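3.2 Beschaffungsplanung und Kostenrahmen

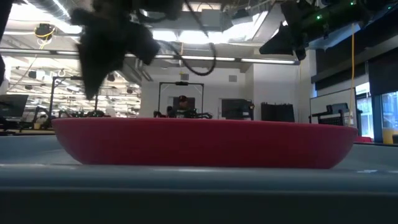

Abb. 4: Zweiarmiger Arbeitsplatz mit roter Schale auf der Tischfläche.

Der Kostenrahmen wurde je Arbeitsplatz angesetzt und umfasst Arme, Greifer, Gestell, Rechner und Verkabelung. Für den Ausbau auf 5 Plätze lagen Angebote von Jultton und Clasisgate vor; beide führten die Greifer als eigene Position, die Leitungen dagegen pauschal. Diese Pauschale erwies sich bei der Prüfung durch Salian und Mathew als zu niedrig. Am zweiarmigen Platz verlaufen Leitungen frei im Arbeitsraum, darunter eine schwarze in lockerem Bogen neben dem linken Greifer und eine dünne gelbe, die rechts senkrecht herabführt (Abb. 4). Leitungen in dieser Lage werden im Folgenden als Verschleißteile behandelt und mit 400 Euro je Platz und Jahr veranschlagt.

Für Greiferfinger gilt ein Ansatz von 200 Euro je Satz. Die Lieferzeit beträgt laut Angebot 90 Tage, sodass ein Ersatzsatz je Arm bereits mit der Erstbestellung abzurufen ist. Objekte wie flache Schalen werden aus Verbrauchsmitteln bezahlt und sind in der Investitionssumme nicht enthalten. Nicht berücksichtigt sind ferner Umbauten an der Gebäudetechnik sowie Personalkosten für die Inbetriebnahme. Die Aufteilung der Restmittel zwischen den Standorten Skurnden und Dela Peña wird in Abschnitt 3.3 behandelt.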